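How to object to a parish boundary change without losing the will to live

Sooner or later a larger council decides that a smaller one would be happier inside it. Ours was Pluddale, which learned in November that it was to be absorbed by Skidgate. If you've had a similar letter, start with the notice itself.

Find the closing date and the name of the reviewing officer. Write both on something you won't throw away.

Next, get the map. The summary version has a thick line on it that could be either side of the river. Ask for the detailed one, by email, and keep the reply.

Check who can respond. In our review anyone on the electoral roll could, and a petition needed 100 signatures to be heard in person. Collect a few spare, as people will sign twice and one will sign as Garby, who was a horse.

Now write your objection. Keep it to 2 pages and answer the tests in the notice: local identity, and whether services would be run as well. Skidgate has around 3000 voters and we'd have had one seat, so that was our first paragraph. The Norman font was our last. 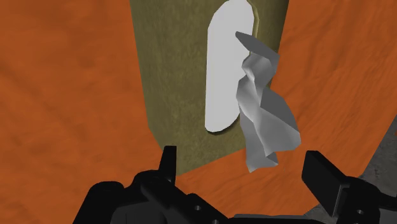
Public meetings reward whoever has prepared a question that can't be answered with "we'll take that away". Thắng Cù asked for the cost of new signs and sat down again, and it took three officials to not tell him. Write yours on a card and read it out. If feelings run high, put a box of tissues within reach, and carry on to the next speaker.

Send the objection by post and by email. Ask for a receipt for each.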